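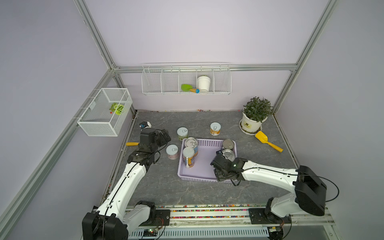

4. Deploying the Ovel acoustic pot release

29 Nov 2019
Naveed Rind

Section 4 covers deployment of the Ovel release on single pots and short trawls. For recovery of lost units, see Section 6.

4.1 Check the battery voltage on the deck unit. Do not deploy if the low-charge light is on.

4.2 Enter the release code printed on the housing collar. Codes run in one block per licence holder. Write the code in the vessel log before the pot leaves the deck.

4.3 Coil the riser line into the mesh bag, bitter end first. Maximum line length is 173 m at 8 mm diameter. Heavier line will not pay out cleanly.

CAUTION: Keep hands clear of the latch once the unit is armed.

4.4 Arm the release and wait for two tones. One tone means the latch has not seated – disarm, rinse the latch with fresh water and repeat.
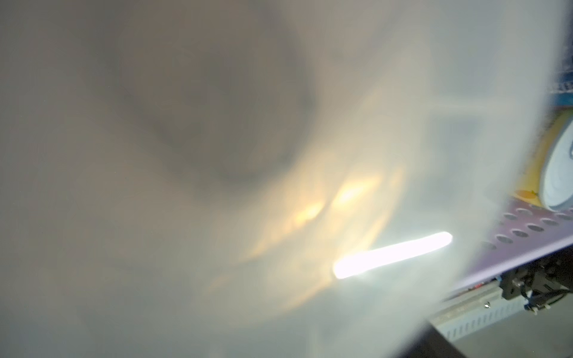

4.5 Lower the pot by hand until the float is under, then let it run. Mark the position on the plotter at the moment of release.

4.6 Range the unit from the deck. Working range is 1000 m in calm water, less over kelp or in a heavy swell.

NOTE: The Bukatel transducer must hang clear of the hull, with the engine in neutral.

4.7 Replace the latch seal every June, or after 3000 hours immersed. Seal kits are ordered through Tarek Harb at the Baleck depot.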